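Trurkero Bench Automation Project
Progress report to Drenarix, second period
Work package 3: setup and upkeep of the two-arm desk cell

1. Status

The cell is in service. Commissioning of both arms was completed in the first half of the period, and the remaining time went to cable routing, gripper maintenance and one unplanned repair on the right arm. The cell logged 3,428 completed cycles by the end of December. Work package 3 is on schedule and slightly under its parts allocation.

2. Mechanical setup

Both arm bases were removed and reseated after the move from the Huanca workshop. The mounting plates had been drilled there against an older drawing, and the left plate would not sit flat with all screws tightened. The holes were opened slightly and deburred. Both plates are now screwed down to the platform in front of the aluminum rail, and the screws are marked with paint pen under the head so that movement can be spotted at the weekly check. No movement has been recorded.

The walls on the left, right and back of the work surface were fitted after the arms. Reach was checked again with the walls in place. The left arm has full clearance. The right arm can touch the right wall if the elbow is driven out past its working range, so a software limit was added at that joint. The limit costs a small area at the back right corner, which remains reachable from a second elbow position.

3. Cabling

Most stoppages in the first period were traced to the purple cable that runs to the connector at each gripper. It had been tied tightly along the forearm. With the wrist fully turned, the cable pulled on the connector and the signal dropped out for a fraction of a second, long enough to halt the cycle.

The cable is now carried in an open loop over the wrist and gripper on both arms. On the left arm it also arches over the elbow housing before coming down to the base. Slack was set with the arm at full stretch and the wrist at the end of its travel. Signal dropouts fell from 19 in the first period to two in this one. Both of the remaining events were on the right arm and came before the repair described in section 4.

The loops stand higher than the old routing and could catch on tall objects. The folder rack is the tallest item in current use, and approach paths to it were raised to suit.

4. Repair, right arm

The right elbow began to show position error during long runs. The error was small when the arm started up and grew over several hours. The joint was opened and the following was found:

Drive screw on the output side loose by about a quarter turn.
Fine black dust inside the housing, from wear on the cable sleeve where it passed the joint.
Motor and encoder in good order.

The housing was cleaned, the screw was refitted with thread locker, and the sleeve was replaced. The cable was moved clear of the moving face. The arm was then run for 48 hours without load, and position error stayed inside tolerance throughout. The same screw on the left arm was checked and found tight. It was given thread locker as a precaution.

Downtime for the repair was three working shifts, most of it waiting for the sleeve. Spare sleeves are now held on site.

5. Grippers and calibration

Finger wear is within limits on both arms. The fingers are wiped down at the start of each shift, and the opening width is checked against a gauge block. Calibration is run once a week and after any work that disturbs a base, elbow or wrist. The procedure was rewritten as a single sheet, and the old Fuvero routine was withdrawn. It assumed a bare surface, and operators had to clear and reset the whole layout each time.

Setup checks are made with the desk layout in position: the rack with green, blue and red folders against the back wall, and small stationery such as scissors and a roll of tape on the open surface. Thin items lying flat remain the hardest to pick up. Finger height above the surface has to be set closely, and it drifts if the base screws are disturbed.

6. Open items

Wiring in the slots below the mounting plates has no strain relief. Clamps are on order.
Elbow inspection interval to be confirmed. Monthly is proposed until more running hours are available.
Paint marks to be added to the elbow screws on both arms.

7. Next period

The clamps will be fitted during the first planned stop. A full inspection of both elbows follows, with results reported against the readings taken after the repair. No change to the budget is requested. 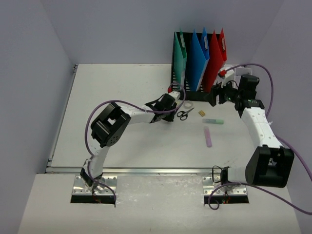

Figure 1. Two-arm cell with desk layout, showing cable loops over both wrists.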